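Old thermal paste on a Dell board, how clean is clean?
Bondcombe Repair Forum, Jan 18, 2023

Prullitz
I've got my first proper project, a green Dell motherboard, and I'm loving it! The processor is still in its socket with old paste all over the metal lid, a sort of tan-white crust. Do I have to get every last bit off before the new stuff goes on? And does the chip come out first?

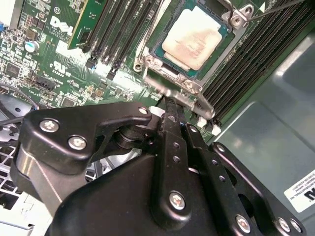
I have isopropyl, cotton buds and a plastic card, and a new cooler arriving soon.

Nyberg
Great first project! Leave the chip clamped down while you clean, it's much safer for the socket. Put a little isopropyl on a lint-free cloth (not straight on the board) and wipe from the edge of the lid towards the middle. Mine took 4 goes. You want bare metal, but a faint stain won't hurt. Let it dry, then a pea-sized blob of new paste and you're away. Such a satisfying job!

Brerkthorpe
Coffee filters!! Brilliant for this, no fluff at all. I did 2 boards last April with them. Go easy with that card near the lever.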